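Tower case (computer)

A tower case is an upright enclosure for the main parts of a desktop computer.
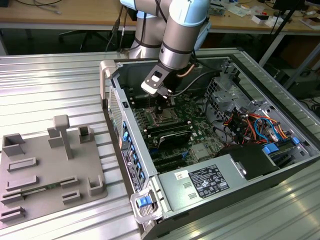 The motherboard is fixed to one side wall of the case, and the opposite side panel comes off for access. Service is normally done with the case on its side, so that the motherboard lies level and parts can be set straight down into their sockets.

Layout

Expansion cards plug into the motherboard and are held at the rear wall by screws or, in workstation models, by plastic latches. Colored parts often mark the points a technician may release by hand — blue is used for this purpose on some cases, including on latches and drive-bay tabs. Perforated vent panels let air through. The power supply is a separate metal box and carries its own certification label. Drives sit in a cage or in bays, and a bundle of color-coded wires brings power to them.

Processor socket

The socket holds the processor against a field of contacts. Memory slots are placed next to it to keep signal paths short. On boards with exposed contact pins, the socket should be covered whenever no processor is fitted.

Handles

Heavier towers may have handles at the corners. The Bodin 24, a workstation case sold by Druketti, had 2 at the front and none at the rear.

See also

Drive bay
Expansion slot
Power supply unit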